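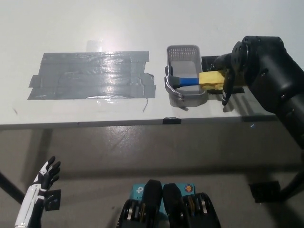 Slide 1. Duct tape patch on a tabletop, hammer alongside.

Speaker notes – Fixing Things at Home, Ultthorpe library, September 2026

Thank Duyên Lã for setting up the room. Handout is by the door.

Start with the question: who has something at home held together with tape? Wait for hands. Then say that tape is fine for a week and most of us leave it for years.

Slide 2. Temporary repairs. My kitchen drawer in January. The front came off, I taped it, and the tape left glue on everything. Cleaning that off took longer than the repair – two screws and some wood glue. Don't tell the dishwasher story here, it runs long.

Slide 3. What to own. Hammer, two screwdrivers, pliers, tape measure, wood glue. People will ask about cordless drills. Say borrow one first. Hafiz Rondonuwu runs the tool shelf at Doãn and has 110 items on loan, drills included. Loans are 3 weeks.

Slide 4. When to stop. Gas, anything behind the electrical panel, anything on the roof. Read these out slowly. Last time I skipped the roof and got an email.

Slide 5. Cost. I spent 300 dollars on repairs last year, most of it on one washing machine pump. Show the receipt. If someone asks whether a new machine would have been cheaper: no, I checked.

Slide 6. Loose chair demo. Chair is under the front table. Knock the joint apart, scrape off the old glue, new glue, clamp. Leave it clamped and move on.

Questions, then point to the sign-up sheet for the next evening. Room has to be cleared by nine.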